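Chopsticks, finally sorted

I've been meaning to sort the chopsticks since September, when we gave the little side table at Stilla its own checked cloth and decided the chopsticks should live there for good. The drawer was driving me nuts!
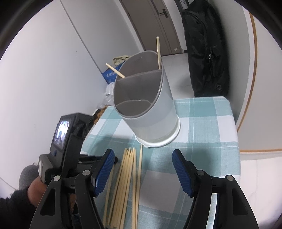

I went back and forth on the holder for ages. Morora had a plain jar I liked, but I wanted a divider and something underneath to catch drips – I still rinse everything by hand and I'm not very patient about drying.

The cloth came from Paucar, 118 inches long before I cut it down, and the leftover piece is going to be napkins if I ever get the sewing machine out.
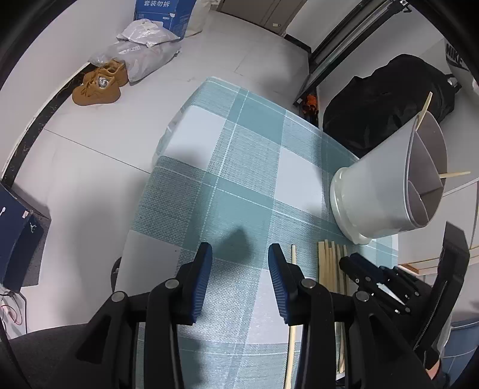 I'm a tips-up person, my sister is strictly tips-down, and we've agreed to leave it alone. Next up is the spoon drawer, probably some Tuesday when it rains.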